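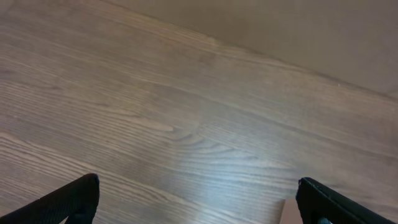
A tree grows a new layer of wood every year, just under its bark. In spring the tree grows fast, and the wood it makes is pale and soft. Later in the year it slows down and makes a thin, darker band. When the tree is cut across, these bands look like rings. When it is cut lengthwise into boards, the rings turn into lines, and we call those lines the grain. On a grayish-brown floor like this one, most of the lines run long and close together in the same direction as the planks. Near the middle, though, they bend into tall, narrow arches, one inside another. This is called cathedral grain, after the pointed windows in old churches.

Why arches?

A tree trunk is a little like a stack of tall paper cones, with each year's cone fitting over the last. If you slice straight down near the side of the stack, the blade goes through each cone on a slant. The cut edges make arches. If you slice through the center, the edges make lines that are nearly straight.

Is it always real wood?

No. Some floors have a picture of wood grain printed on them and a clear, hard layer on top. One way to check is to look for the same pattern twice. Two real boards are never exactly alike, but a printed pattern repeats after a while.

Try it yourself

You need 4 colors of modeling clay and a butter knife. Ask an adult to help with the cutting.

Make a small cone from one color. Cover it with a layer of the next color, and keep going until all the clay is used. Cut a slice from one side, from top to bottom. Look at the flat part for arches.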